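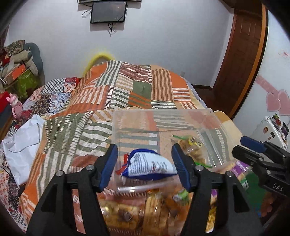 About Us

Hi, I'm Valdemar Lykkegaard, and I run Getgate, a very small language school above the bakery in Groltbridge. We teach evening and weekend classes in Danish, Norwegian and Icelandic to grown-ups, most of whom haven't sat in a classroom since high school (and a few who swore they never would again!).

I started in June with one class, a borrowed whiteboard and 193 flyers that I stuffed into mailboxes myself. Four people signed up. Two of them are still with us, and one now reads crime novels in Danish faster than I do, which stings a little.

My way of teaching is pretty simple. You talk from the first night, badly and loudly, and I fix things as we go. Grammar comes in when you start asking for it, and you will, usually by the third week when the word order starts driving you nuts. I write all the worksheets myself, and they're full of bus delays, nosy neighbors and arguments over the last slice of cake.

Beginners meet in the front room and everybody else squeezes into the back, where the radiator knocks. We also have a lending shelf that has grown to 766 books, comics and old magazines. Take what you like and bring it back whenever, though I would love to see the second half of the Norðdahl saga set again. You know who you are.

A ten-week course is $193 for returning students and a bit more for new ones, books included. Private lessons are by arrangement, and I'll come out to Lornusside if there are two or more of you.

Not sure of your level? Stop in before any class and we'll have a chat over coffee. The door is the green one next to the bakery, and the bell sticks, so push hard.

Page last updated Oct 31, 2020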